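Mar 18, 2026

Up before the alarm again, and for a happy reason this time – the choir list came through overnight and we are definitely going to Wulside in August. I read the email standing in the kitchen in my socks and then read it again, and then I went and woke Peter, who was very decent about it considering the hour. He asked if we were singing the long one. We are singing the long one. He said "oh good" in a voice I have known for a great many years and rolled over.

I should put down how it came about, because I always think I'll remember these things and then I look back at an old diary and find "lovely rehearsal, rain" and nothing else to go on. Dilruba Haque wrote to the festival people last fall, without telling any of us, and sent them the recording from the Vustuvmont church. I would have begged her not to. The altos come in early on the second page (I was one of them, I know exactly what happened, I turned the page too soon and got excited) and there is somebody's cough right in the quiet part. But they liked it! They wrote back that it had warmth. Dilruba read that out last night at the end of rehearsal with her glasses pushed up into her hair, and she had to stop and start the sentence over, and then of course half the sopranos were gone and we never did finish the last page of the Ranance psalm.

So now there is everything to think about. It's 348 miles, and the question is whether to get a bus or go in cars. I am for the bus. I know the bus will smell of oranges and somebody will want the heat up and somebody else will want it down, but we sang the whole way home from Vustuvmont in the dark that time, all the silly rounds from when we were children, and I wouldn't have had that in the back of anyone's car. The price Dilruba has been given for it is 2431 dollars there and back with the driver's room on top, which made me swallow a little. There are 54 of us if everyone comes, and everyone never comes, so I did the sum on the back of the gas bill a few different ways and none of them was dreadful.

I spent a good part of the morning with the music. My copy of the long one is my mother's, with her pencil in it from when she sang it, and I do love finding her in there. She wrote "BREATHE" in capitals before the big entry and then, a page later, "no really, breathe." There's a telephone number too, in the margin by the tenor line, with no name to it. I've wondered about that number on and off for most of my adult life. I asked Aunt Jo once and she laughed so hard she had to put the phone down, and then she wouldn't tell me a thing. I sang through my part at the piano as far as the key change and had to give up there, as my voice isn't what it should be this early in the spring. It was never any good before lunch in any case.

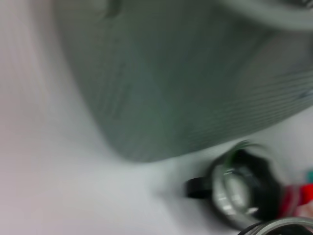

Gray-green and ribbed, and a good deal of blur.

After lunch I walked down to the library to see if they had the Sivakumar songs, which Dilruba wants for the second half. They did not, but the young man at the desk is going to ask for them from another branch, and he wrote my name down very carefully and spelled it wrong. I came home by the river. It was high and brown and there were ducks going by at a tremendous speed, looking perfectly calm about it. The forsythia is out on the corner by the dentist and nowhere else. Mine is still all sticks. I had a talk with it over the fence, for what good that does.

Called Ruth when I got in. She isn't sure about Wulside. Her knee is bad again and she doesn't like to stand for the length of the piece, and I said there are chairs, people sit, no one minds a bit, and she said she would mind. I didn't push. I've stood next to Ruth for nine years and I don't know that I could find my notes without her – she has a way of tilting her folder toward me when I'm lost, just a little, so that it doesn't look like help. I told her the deadline for names isn't until after Easter and that the seats at the front of the bus have more room for a leg. She said "you've thought about this," and I said I'd had all morning. We talked about soup after that for quite a long time.

Peter made the eggs tonight, with too much pepper, and we listened to a recording of the long one from start to finish with the lamps low. I followed along in Mother's copy. He fell asleep before the slow section, as I knew he would, and woke at the loud part and said "that's the one I like," which is what he said last time as well. I had forgotten how the basses hold that one low note under everybody near the end. You hardly hear it when you're in the middle of singing, you just feel that the floor is there.

I want to be better about practicing. I have written that before, I know, but there is a real date now. Ten minutes after breakfast and the hard pages first. I also need to find my black shoes, the flat ones, which I last saw at Vustuvmont and have a bad feeling about, and to ask Dilruba if we're wearing the blue scarves, because mine has gravy on it from the Christmas supper and I'd sooner know now.

Must remember to call Ruth again before rehearsal and offer her the ride. The window is open a crack and there's a bit of rain starting. Peter has gone up and left the hall light on for me.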